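Step-boundary relabeling

Step-boundary relabeling is a way of cleaning up robot demonstration data so that a long household chore gets cut into short pieces at the right moments. I've been writing up entries for our methods wiki at Lorkbridge, and this one has sat on my list the longest, mostly because I was in the middle of the work and kept changing my mind about it. I'll try to keep it plain.

Background

If you want a robot arm to learn a job like "put the snack away in the drawer," you usually show it the job many times and train a model to copy what it saw. The whole job is really several little jobs in a row. The drawer gets opened, the hand travels to the thing on top, the fingers close on it, it gets carried and let go, and the drawer gets shut. People who train these models like to label those little jobs, so the model learns which words go with which motion.

The trouble is where one piece ends and the next one starts. Ask two people to mark the moment "open the drawer" is over and they'll pick different moments. One marks it when the drawer stops moving. The other waits until the hand has let go of the handle and backed off. Both are sensible! But if your data has both habits mixed together, the model gets a muddled idea of when it's supposed to move on, and you end up with an arm that dithers between steps.

Where it came from

Ita Lenihan started it here, with a complaint. She was watching test runs of our Flevar model (that's just our name for the drawer-and-tabletop policy, there's no deep meaning) and noticed that most of the bad ones weren't bad grasps. The arm would open a drawer perfectly well and then sort of hang there, or go back and tug at the handle again. She went back through the training labels by hand and found the "open" step ending all over the place. I had labeled a good chunk of those myself, so that was a fun afternoon.

Niall Pringle wrote the first version of the fix. Nazar Kravchuk rewrote it a month later so it could run on everything overnight, and his is the version we all use.

How it works

You start with whatever rough labels the human annotators gave you. For each boundary, the method looks at a short window of time on either side and asks when the hand changed what it was dealing with. It uses two clues. The first is the gripper's own record, meaning how far apart the fingers are and how quickly that's changing. The second is the distance between the fingertips and the next object named in the instruction.

A new boundary goes at the point where the hand is free of the old object and has begun closing in on the new one. So "open the drawer" runs right through letting go of the handle, and "pick up the bag" begins with the trip over to the tabletop. When the two clues disagree by too much, the clip gets flagged and a person looks at it. Khrystyna-Mariia Didenko set that limit by trial and error, and I'd leave it alone unless your arm is a lot slower or faster than ours.

We tried it first on a nightstand task, with a bag of chips and a bowl on the top and two drawers below. I like that setup for this because the lower drawer and the tabletop are far enough apart that the travel between them takes up a real stretch of time. That stretch is exactly what annotators fight over.
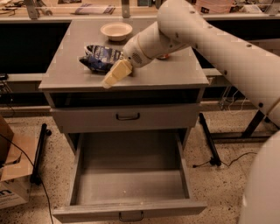
Does the method need a camera on the arm's wrist?

A head camera is enough for the version we run, as long as it can see the fingertips and the next object for most of the window. A wrist view helps when the arm blocks the head camera, but none of our published numbers depend on one.

Results

Our main comparison used 1793 demonstrations, all on drawer tasks. We trained one model on the original labels and one on the relabeled set, with everything else left the same, and then ran each for 400 trials. The relabeled model hesitated less between steps and finished more of the chores from start to end. The biggest gain was on tasks with 4 or more steps, where a hang-up early on used to eat the whole time limit.

Short tasks barely moved. If the job is a single pick and place, there's only one boundary to argue about, and the model seems to shrug it off either way. I was hoping for more there, and I'll admit I reran it with a different random seed before I believed it.

Rui Mendes also checked the new boundaries against careful human ones on a set of roughly 500 clips. The method agreed with the humans well on opening and closing. It did worse on letting go, especially with soft packaging. A chip bag can stay hooked on a finger after the gripper has opened, and the finger record says "released" while the bag is still hanging there. Rui's notes on those clips are worth reading if you work with bags at all.

Known limits

The method needs an instruction that names the next object. With something vague like "tidy up," there's no object to measure a distance to, and it falls back on the finger record alone (which is noisy).

It also assumes one arm. Two-armed chores have overlapping steps, with one hand holding the drawer while the other drops something in, and a single boundary doesn't mean much there. Khrystyna-Mariia has a draft that gives each arm its own timeline. I've seen it work on a handful of clips and fall over on others.

Pushing is another sore spot. If the arm closes a drawer with its knuckles and never really grips anything, the fingers tell you nothing. We get by with a special rule for closing steps that watches for the hand to stop and turn around – ugly, but it does the job on our furniture.

Related work in the group

The Jisovport dataset uses the same boundaries, so you can mix it with ours without redoing anything. Older sets from the Kołodziej collection don't. Those end a step when the object stops moving, and if you train on both together without relabeling you'll get the dithering right back. Ask me how I know.

Niall keeps a list of clips where the method and the humans still disagree, sorted by task. Additions are welcome, and please put the instruction text in with the clip when you send one over.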